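Print this ticket | E-mail this ticket

Wall colour comes out wrong on printed proofs
Opened by: Fung-ping Mak, Tarinthorpe office
Assigned to: Sipho Kruger
Product: Ravent colour manager, Ojeda printer driver
Status: Open

Fung-ping Mak, Thursday, 9:40 am
Brown and mauve walls in our room renders print with a green cast on the Ojeda. Greys look fine to me. It started after the May driver update, or that's when a client first complained, and I won't swear those are the same thing. I printed 26 proofs before I gave up. Paper is the usual matte stock.

Sipho Kruger, 10:15 am
Thanks for the detail. Please recalibrate your monitor, clear the Ravent cache and try again. A green cast is very often a monitor fault.

Fung-ping Mak, 11:05 am
I did both. I don't see how my monitor can change the ink on a sheet of paper, but it's done. No difference. Cleared the print queue as well while I was at it. One of the renders that gives trouble:

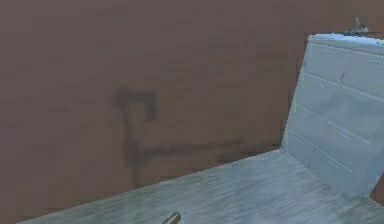 Render: Skatik visualisation desk, Tarinthorpe

The wall is the part to look at. On paper the brown goes the colour of old pea soup and the shadow goes with it. The pale grey floor prints much as I'd expect, so I doubt it's a blocked nozzle, which is what the last person on your phone line told me.

Sipho Kruger, 1:30 pm
Could you check whether colour management is switched on in both Ravent and the Ojeda driver? If both are on, the profile is applied twice. Set the driver to "application manages colour" and print at 100 per cent scale.

Fung-ping Mak, 2:20 pm
Both were on. I never set it that way, so I assume the update did. Turned it off in the driver and printed 2 copies. The green is much weaker. The darker browns still look a bit off under the office lights and better by the window, so I'm not ready to call it fixed.

I also shut the driver window and opened it again, and the setting had gone back to "printer manages colour". That wants explaining.

Sipho Kruger, 3:45 pm
Good progress. I'd suggest we close this one and you open a new ticket if the setting resets again.

Fung-ping Mak, 3:50 pm
It has already reset again, see my last note. Please leave this open and send me the older driver.

Sipho Kruger, 4:25 pm
Left open. Older driver requested from Ojeda.

Print this ticket | E-mail this ticket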